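Pudo cell: setup and upkeep notes

README for the two-arm tabletop cell at Brarley, Hulimari site
Maintained by Trilok Katiyar
Last revised 2025-06-18

What this file is for

Pudo is our two-arm handling cell. If you have just been handed the key to the room, read this all the way through once and then keep it open while you work. I love this little cell and I want you to love it too, and that goes a lot faster when the arms are lined up and the cables are where they should be!

The software has its own README in the control folder. This one covers the hardware: the table, arms, grippers, wrist cameras and cables, plus the handling check we run after any of them has been touched.

Table

The top is two panels, near and far. The near panel is the working area, so keep it clear before a run. The far panel is where we park the small stuff we practice with, and you can leave things there as long as the arms don't need to reach past them. The panels are not level with each other, so never let a flat object straddle the seam. I spent a whole afternoon in April chasing a "bad grasp" that was just a box rocking on that edge.

If you move the table even a little, redo the base alignment. Put the tape measure away and use the alignment jig (top drawer, blue handle). It's much better than any of us with a tape.

Powering up

Release the stop button last. Arms first, then the cameras, then the control computer, then the stop. If you bring up the computer before the cameras it will assign them in whatever order it likes, and you can end up with left and right swapped. The fix is to unplug both and start over. Give the arms 60 seconds before you send a home command. They'll accept one sooner, but the left shoulder sometimes reports a stale position and then moves farther than you'd expect.

Grippers

Both sides use the same parallel gripper with Rinaldi finger pads. Wipe the pads with a dry cloth at the start of the day. Swap them at 3000 cycles, or earlier if you see a shiny stripe along the gripping face. The counter is on the status page, and please reset it when you swap (I forget this too, so there's a sticky note on the monitor).

Each finger is held by two screws. Tighten them a bit at a time, going back and forth, and close the gripper gently on the brass shim before the final turn. If light shows between the fingers at one end only, back off and try again.
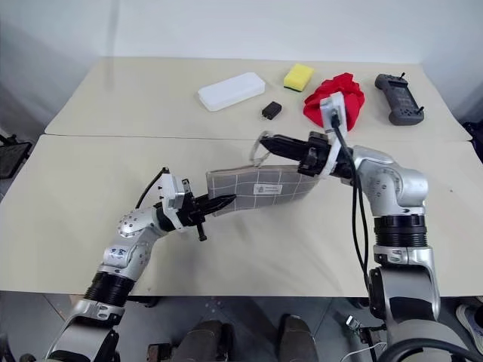 Once the fingers close evenly, go on to the soft-goods check. It's my favorite part of the whole routine. Both grippers take an end of something floppy, lift it clear of the table and hold it. A rigid block will hide a small timing error between the arms, but fabric shows it right away: one end goes up early, or the middle pulls tight when it should hang a little. Hold for 4 seconds, lower, release, repeat. If the cloth goes tight, run the sync routine and look at the offset value before you touch anything mechanical.

The log from the last full check has 49 lifts in it, all with the current pads. It's in the checks folder if you want something to compare against.

Cables

Wrist camera cables need slack at the elbow. Bend each elbow fully by hand with the power off and watch the cable the whole way. If it goes straight at any point, it's too short and will work its way out of the connector. If it can swing under the gripper, it's too long. Hook-and-loop ties only, please. Zip ties bite into the jacket, and I've replaced enough of those.

Known issues

The left wrist camera drops out if its plug is only halfway in. Push until you feel the second click.

The right gripper reports "closed" a touch early on thin material. A patch is in testing. Until then, use the thin-material preset.

Homing can take up to three tries after a hard stop. Past that, power down and check the joint brakes.

Making changes

Write down what you changed in upkeep.txt, even if it was one screw. Put the old value next to the new one. If you find a better way to do any of this, edit the file and tell me, I'd be thrilled to hear it.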